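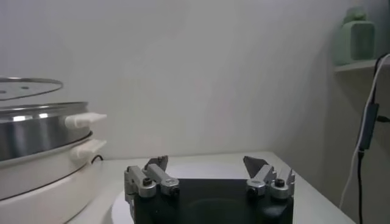 A reader in Tolville writes to say that I have been unfair to the electric steamer, that hers has been on the worktop every day since June, and that anybody who reheats a bun in the microwave deserves the bun they get. She is right about the microwave. On the rest I am less sure, and as she is the third person to tell me off about it I had better set out my case properly.

My complaint was never that steaming doesn't work. People have been putting a lid over boiling water for a very long time and getting good dinners from it. My complaint is with the idea that it needs its own appliance, with its own plug, its own base and its own claim on a stretch of kitchen I could be using to chop an onion. I already own a saucepan. I already own a cooker to stand it on. A metal basket that drops into the pan costs very little and lives inside the pan when I have finished with it, so it takes up no cupboard at all.

The steamer people have an answer to this, and it is always the same answer: you can walk away. Set it going and get on with something else. I have heard this said of bread machines, rice cookers and a yoghurt maker by Trelen that I used for 7 weeks and then gave to a jumble sale. I don't doubt it is true for some households. In mine, walking away from food means forgetting it, and a plain bun that has been forgotten in steam goes slack and sticky underneath however clever the pot is.

Then there is the number of buns. Look at what people really put in these things at home.

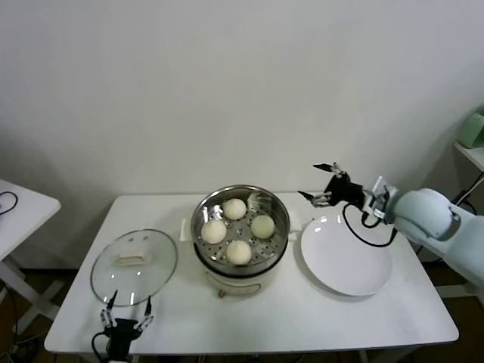
Four is a decent supper for two, and I have nothing against four. Buns want room between them, because they swell and then they stick, and once two of them have stuck you will tear the skin off one getting them apart. But a bamboo basket over a wok will give you the same room, and a second basket on top of it will double the supper. The shops will tell you that an electric one stacks as well. Some do. I have yet to visit a house where the extra tiers were anywhere but at the back of a cupboard, holding clothes pegs or birthday candles.

I borrowed a Sollutmont for a month to be fair to the other side. It made good buns. It also made good broccoli and a rather sad piece of cod. The booklet promised steam in 3 minutes and I will grant that it kept the promise. What the booklet skated over was the washing up. There was the lid, the tray, the pot under the tray, and the base, which must not go in the sink and so had to be wiped round with a cloth like a baby's face. Dough gets into small round holes and sets there. I spent longer with a brush than I had spent cooking.

Lids are another grievance. A hot lid has to go somewhere, and it drips. On a hob it can sit on the next ring along. On a table it needs its own patch, and so does the plate you are about to serve on, and by then your compact little appliance has eaten most of the table.

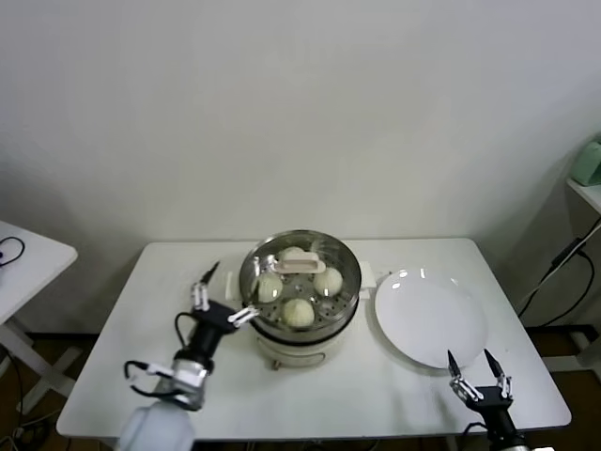
Steamed buns, with the serving plate waiting at the side.

I will give some ground. If you rent a room with no hob, an electric steamer may well be the best thing you can buy, and I would sooner see one there than a toaster. If your hands are bad, a pot that stays put on a flat surface with a handle either side is kinder than a heavy wok full of boiling water. And the tea room at Stojanović, where I have eaten more buns than I ought, uses electric ones all day – though they are feeding 60 people at lunch and I am feeding two.

What I can't accept is the notion that buying the machine makes you a person who steams things. I have watched that hope come and go with juicers. The first fortnight is all dumplings and sweet potatoes, and by the second month the flex has been wound round the base and it has gone up on top of the fridge.

So my advice to the reader in Tolville is to carry on, and to ignore me, as she plainly gets the use out of hers. My advice to anybody standing in a shop with a box under one arm is to go home, put an inch of water in a pan and steam something in it every few days for a month. If you are still at it after 30 days and wishing you had the ring free for something else, go back and buy the box. They will still have plenty.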